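Grape arbor check, before the vines leaf out and again in summer

I wrote this list for my own arbor at Vastelbridge and I've been adding notes to it for years, so it rambles a bit. The vine is a Merkier, a blue table grape that grows like it's late for something, and it weighs far more than you'd guess once the fruit fills in. I go over everything in April and do the shorter version in mid-summer. Comments from the last round, July 13, 2020, are in with the rest.

POSTS
Push each post at shoulder height, hard. It shouldn't move.
Poke the wood at soil level with a screwdriver.
Look for soil or mulch piled against the wood.
Comment: Northeast post moved a little. The screwdriver went into the southwest one further than I liked, so that one gets replaced after harvest. For now I've got a brace on it, and I've raked the mulch back (I do this every year and every year it creeps up again!).

CROSSBEAMS AND BOLTS
Check every bolt for rust and tighten the loose ones.
Sight along each beam for sag.
Look at the underside for cracks where the bolts go through.
Comment: 2 bolts loose, both on the house side. Beams look straight. There's one hairline crack that was there last time too, and I've put a pencil mark at the end of it so I can tell if it travels.

WIRES
Eye protection on before touching any tensioner.
Run a gloved hand along the wire and feel for frayed strands.
Cap or bend back any cut ends at face height.
Comment: Top wire is fine. The lower one had a cut end poking out right where people duck under to get to the bench — capped it with a bit of old hose. I used the Fototcombe tensioners on the two new runs and they're stiff to turn, but they hold.
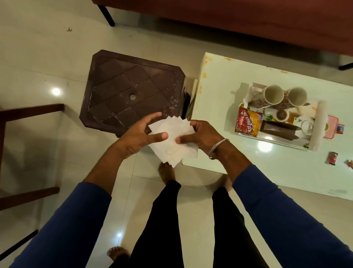 One neighbor on the allotment side reckons I keep my wires too tight, and that a vine this old would rather have some give in a storm, when all that leaf catches the wind like a sail. Fair point, and I did back the tensioners off a touch afterward. I still want them snug enough that the fruit doesn't hang at forehead level.

LADDER
Open it fully and check the spreaders lock.
Wipe the treads.
Set it on firm ground, never on the mulch.
Comment: One rubber foot is worn nearly through. New pair ordered. Until they come I'm doing the low bunches only, and I'll admit that's harder than it sounds when the good ones are all up top.

THE VINE ITSELF
Cut out dead wood hanging over the path.
Check ties aren't biting into the trunk.
Look for wasp nests before you put your hand in anywhere.
Comment: Found a small nest in the corner by the gutter and left it alone until somebody with the right gear could come out. Loosened 7 ties. I should have done them in spring, they'd left grooves. The Raju ties stretch a bit as the trunk thickens, so I've switched over to those on the older wood.

SPRAYS AND TOOLS
Sulfur stored dry, in its own container, label still readable.
No sulfur spraying on a very hot day.
Pruners closed and off the bench when you stop for lunch.
Comment: Label on the sulfur was peeling, so I taped it back down. Gloves have a hole in the left thumb. The pruners I found in the grass, which is a fine place to kneel on them.

STILL TO DO
Replace southwest post after harvest.
Fit ladder feet.
Check the pencil mark on the crack.
Recheck the northeast post once the ground has had a good soaking — it may want a brace too.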